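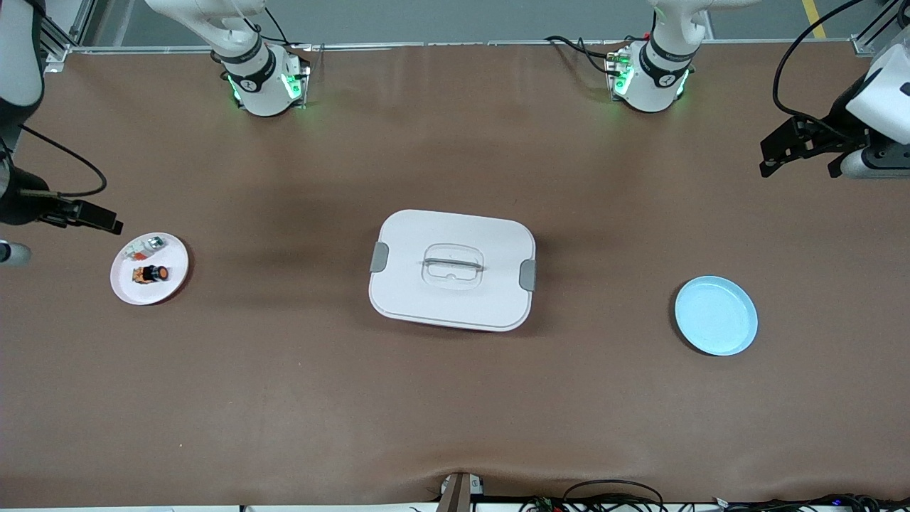

Figure 1. Two-arm table with two plates and a lidded food container.

Unit 6. Can machines do the chores yet?
Course: Automation in Home and Workshop. Notes for the Wednesday group.

Please read these notes before the lesson. The first half is about the kitchen, the second half about the shop floor. The exercise at the end must be brought on paper.

6.1 What we mean by "do a chore"

In Unit 5 we used the word "task" for one short action: pick up, put down, turn, push. A chore is longer. "Put the leftovers away" is a chore. A person hears this sentence and does not need anything else. For a machine we must write down all which the person understands without words: what counts as leftovers, where they should go, how hard the lid may be pressed, and when to stop.

I ask you to keep these two words separate in your reports. Many advertisements show a task and speak of a chore.

6.2 Putting things into a closed container

Take the container in Figure 1. It has a latch clip on each short end and a folding handle on the lid. Suppose the chore is to move the small things from the white plate into it and to close it again. My list of the steps is this:

Hold the container so that it does not slide.
Open the first latch, then the second one.
Lift the lid and put it somewhere it does not disturb.
Pick the first small object, carry it, release it inside.
Repeat for the second object.
Bring the lid back and set it straight.
Close both latches.

The picking is the easy part today. A gripper with two parallel fingers can take a small solid object from a shallow plate, if the fingers come from a good side. The raised rim of the plate makes some trouble, for the fingers cannot come in very low from outside.

The latches are harder. A latch needs force in one direction and at the same time the box must stay in its place. With one arm the box is often pushed away. With two arms, one can hold and the other can work, but then both arms must share a small space above the lid and must not touch each other. In the lesson we will draw the two paths on the board.

Closing is the hardest. The lid must lie flat on all sides before the first latch is pressed. A person feels this with the hand. A camera from above sees almost the same picture if the lid is right or if it is two millimeters too high.

6.3 How the success is reported

We will compare two course texts, the Kireo report and the Kevudetti report. Both are in the course folder.

Kireo recorded 3000 attempts of one kitchen chore, always with the same dishes on the same table. Kevudetti recorded 2000 attempts, but changed the dishes after every 20. The Kireo result looks better in the table on the first page. When you read it, ask what would happen with a box from your own kitchen. The report does not say it.

Also look at the time. In both reports an attempt is stopped after 15 minutes and counted as failed. For a chore that takes a person less than one minute, this is a very generous limit.

6.4 The shop floor

Resard packs spare parts into plastic boxes with clips. The problem is similar to the kitchen, but the conditions are kinder. The boxes are all of one type, they arrive in the same position, and a metal stop holds them from behind. For this reason the packing cell could be automated already, while the kitchen still waits.

Karpenko tried the same with mixed boxes from several suppliers and in March went back to hand packing for half of the line. The arms were not broken. Each new latch needed new teaching, and the teaching took longer than the order.

6.5 My answer for today

Single tasks: yes, with many of them. Chores in a prepared place: often. Chores in an ordinary kitchen, with unknown boxes and no person standing near: not yet, in my opinion. You may disagree in your report if you give measurements.

Exercise

Choose one container with a lid from your home. Write every step of opening it, filling it and closing it. Mark with H each step where one hand must hold while the other works. Mark with F each step where you know by feeling, and not by looking, that it is finished. Then choose one F step and propose a sensor for it, in half a page or less.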